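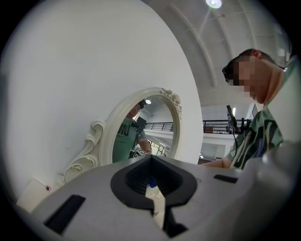 *Fig. 1. Oval mirror with carved white frame, leaning against the wall before fixing.*

## 4. Placing and hanging the mirror

This section is for the Clarine oval mirror. Please read it to the end one time before you begin. Two persons are necessary for steps 5 to 9. If you are alone, do only steps 1 to 4 and leave the mirror leaning.

### 4.1 Leaning the mirror for a trial

The mirror may stand on the floor against a smooth wall for some days, so that you can decide on the place. In Fig. 1 the scrolls are at the lower left and the group of flowers is at the upper right. Keep this same direction also when you hang it. The hanging plates on the back are set for it.

1. Sweep the floor along the wall. Sand or small stones under the frame will scratch the paint.
2. Lay a folded towel on the floor at the place where the frame will stand.
3. Lift the mirror by the two sides. Do not lift it by the flowers or by any part of the carving which stands out.
4. Set the lower edge down on the towel first, then let the upper edge come slowly to the wall. Pull the lower edge out a little, until the mirror does not rock when you touch it with one finger.

**Caution:** A leaning mirror is not fixed. Keep children and animals out of the room, and do not leave it in a passage where people carry things.

Look in the glass from the places where you usually sit and stand. A mirror shows also what is on the other side of the room. In Fig. 1 it gives back a round ceiling light, a black metal railing and a very bright part at the lower right. If a lamp or a window disturbs your eyes, move the mirror sideways by one hand's width and look again. It is easier to do this now than after drilling.

### 4.2 Fixing to the wall

5. Ask the second person to hold the mirror at the height you want. Mark the top of the frame on the wall with a soft pencil.
6. Take the mirror down and lay it on a blanket, glass side down. Measure from the top of the frame to each of the 2 hanging plates. Write down both numbers, they can be a little different.
7. Carry the measures over to the wall and check with a spirit level. Small boxes standing at the foot of the wall should be moved away before drilling, and also their cables.
8. Drill and put in the plugs from bag B. Turn in the screws until the head is 2 mm from the wall.
9. Lift together, one person at each side. Hang the left plate first and then the right. Let go slowly.

**Note:** The plugs in bag B are for brick and concrete. For hollow walls please ask in the shop for the correct type. The mirror with packing paper weighs 21 kg.

**Caution:** Do not drill directly above or below a socket or a switch. The electric line runs there in most houses.

### 4.3 Cleaning the frame

The carving collects dust in the deep places. Use a dry brush with soft hair, and go from the top to the bottom. For the glass, put the cleaner on the cloth and never on the mirror, otherwise it runs behind the edge and makes dark spots there after some time.

If a small piece of the carving breaks off, keep the piece. Wood glue is sufficient. White touch-up paint can be ordered under part number 2498 from Gál, Benness.

Text of section 4: Hajnalka Dobos. Checked: Győző Veres, 15/06/1999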